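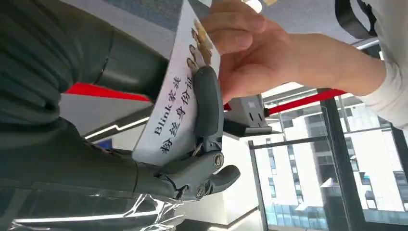
*Glória Caldeira — diary, 5 Mar 2024, evening*

I promised myself I would write up the handover rules before supper, and of course supper has come and gone and the soup pan is still soaking, so I shall do it now with my feet up and be as wordy as I like.

The passing of cards is what I care about most. It sounds such a small thing, a hand taking a card from another hand, but I have come to think you can tell nearly everything about how a robot has been set up from the way it behaves in that one moment when both of you are holding on. Rainer Reinholz and I have been arguing over the wording since we began the Bulis work (very good-naturedly, he brings biscuits), and today we finally got it down to something we can both sign.

So, for my own memory, the rule now says that the person lets go last when giving and first when taking. The robot must never pull. If it feels the card held at the other end it waits, and if the card begins to bend it eases off and waits again. Rainer wanted a fixed time for the waiting and I did not, as people are so different — my mother would hold on to a card for a whole conversation. We settled on no limit at all when a person is holding, and a short one, to be agreed, when they aren't. I am quite pleased with that.

The second rule is about what is printed on the thing. Anything with a name or a picture should be held so that the person can still read it, as far as the fingers allow. Rainer says this is manners and doesn't belong in a safety document. I say manners are half of safety, and that if someone can't see what they are being given they lean in to look, and then their face is where it shouldn't be! He wrote it in under "good practice" with a question mark, and I rubbed out the question mark when he went for coffee.

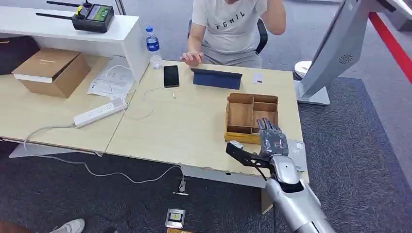
Then there is the whole matter of desks, which took us most of the afternoon. The draft from Bragança has 118 clauses and only one of them mentions cables, and it says they should be "suitably managed", bless them. I want it put plainly. Cables off the front edge, nothing trailing where feet go, and the floor under the table looked at before each session as well as the top. Drinks need a proper line too. I have suggested they live on another table altogether, lid on, and I expect to be ignored about it until June, when it gets hot and everyone wants a bottle at their elbow.

Clause 71 (I think, my notes are a scrawl) covers sitting opposite a moving arm. I should like it to say that anyone seated at the same table knows where the stop button is and has pressed it once that day, with their own finger. The Rillamance people do this already and they tell me it takes no time. Rainer agreed straight away, which made me suspicious, but he only wanted to get on to trays.

Trays! We did trays for an hour. Come in from above, slow down before the rim, don't sweep sideways across the partitions. He drew me a very nice diagram and then put his cup on it.

Still to do: type up the cards section, ring Dilora about the speed figures, and ask whether 200 or 100 millimetres a second is what they meant for close work, as their two pages disagree. I must also find my blue folder. And that pan won't wash itself, so I'll leave the training chapter for tomorrow and go and see to it.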